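Flidell Adds Stainless Steel Tea Service to Suvberg Tableware Line

BROSTGATE, Tue 17 December. Flidell will extend its Suvberg tableware line with a tea service in stainless steel, listed under order number 3047. The service is intended for hotel breakfast rooms, meeting rooms and small cafes. Deliveries to trade customers begin in May.

The teapot has a polished, rounded body and a domed, hinged lid with a round knob. Cups and saucers are made of the same material as the pot and are supplied in matching pairs. Trade cartons hold 9 services. Replacement cups and saucers can be ordered separately in packs of 4.

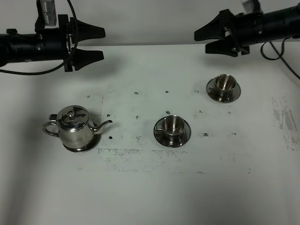 Suvberg teapot in stainless steel with two cups on matching saucers.

All parts are suitable for commercial dishwashers. Flidell recommends a mild detergent without chlorine and drying with a soft cloth to limit water marks on polished surfaces. Abrasive pads should not be used. The metal parts are not suitable for microwave ovens.

The service will be distributed through Henao, which supplies the existing Suvberg line to 78 trade outlets. Price lists and care sheets are available from the Flidell sales office in Brostgate. Sample requests should state the order number and the delivery address.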